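3.2 Stacking wear in mixed tableware

Wear on the rims of stored tableware has received less attention than wear on the eating surface. Most published tests load a single piece with a knife or a spoon and report the depth of the resulting mark. In daily use, however, a bowl spends far more hours inside another bowl than it does under a spoon.

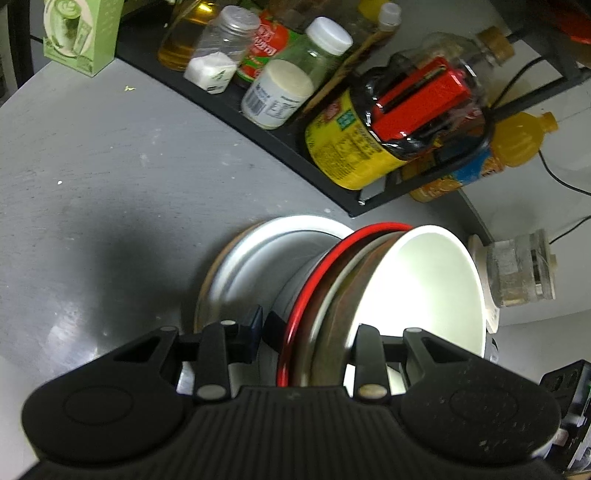
Figure 4. Nested bowls of differing surface finish.

The contact between two nested bowls depends on the difference in their wall angles. When the inner bowl has the steeper wall, it rests on its foot ring, and the load passes into the floor of the bowl beneath it. When the inner bowl has the shallower wall, it hangs from a narrow band near the rim of the outer bowl. We refer to these two cases as foot contact and band contact. Pieces bought as a set are nearly always designed for foot contact. Mixed stacks, built up over years from separate purchases, contain both kinds, often within the same pile.

Band contact is the more damaging case. The unglazed foot ring is abrasive, but it touches a part of the glaze that is thick and well supported. The band lies where the glaze has thinned during firing, and the wedge shape of the joint multiplies the force normal to the wall. For a wall angle of 12 degrees from the vertical, and ignoring friction, the total normal force is nearly five times the weight carried.

Tests were run on three ranges: Clilach (glazed stoneware), Nondix (enameled steel) and Pastby (glazed earthenware). All pieces were bought new from ordinary retail stock and washed once by hand before testing. Each pair was placed on a Rüegg reciprocating table and loaded with a dead weight of 660 g, which stands in for the upper part of a household stack. The table turned the lower bowl through a small arc and back again, and this counted as one cycle. Pairs were inspected under raking light after 90 cycles and again after 500 cycles. Surfaces were wiped with a dry cloth before each inspection, and no water was used at any point in the run.

A total of 296 pairs completed the full run. Pairs in which either piece cracked before the second inspection were removed from the wear analysis and are treated separately in Section 3.4. Marks were scored by two readers working independently, and differences were settled by a third reading (R. Marchuk).

At the first inspection, foot contact pairs showed gray metal-like marking only where one of the pieces was enameled steel. These marks lay on top of the glaze and came away with a mild cleaning paste, so they were not scored as wear. Band contact pairs already showed a dull ring on the inner wall of the lower bowl. The ring did not come away with paste.

By the second inspection the order of the three materials was clear. Earthenware suffered most, with small chips along the lower edge of the ring. Stoneware lost gloss but kept its edge. Enameled steel kept its gloss over most of the ring, but where it failed, it failed down to the metal. This last result matters for storage in damp cupboards. Once the enamel is broken, the exposed steel can rust, and the volume of the rust lifts the enamel next to it. A chip that would be a matter of appearance on stoneware can therefore continue to grow on steel with no further contact.

Direction of stacking had a smaller effect than expected. Reversing the order of a mixed pair changed band contact to foot contact in many cases, but the gain was partly lost where the reversed stack was unstable and rocked on the foot ring. Rocking pairs left short curved scratches on the floor of the lower bowl. We did not attempt to separate the effect of rocking from that of rotation, and the arc of the table was too small to reproduce the movement of a stack being lifted from a shelf.

A paper liner between the pieces removed all scored wear in the foot contact pairs. In band contact the liner tore before the second inspection, and the marks beneath the tear matched those of the unlined pairs. Felt liners were thicker and changed the seating height, so their results are given in a separate table.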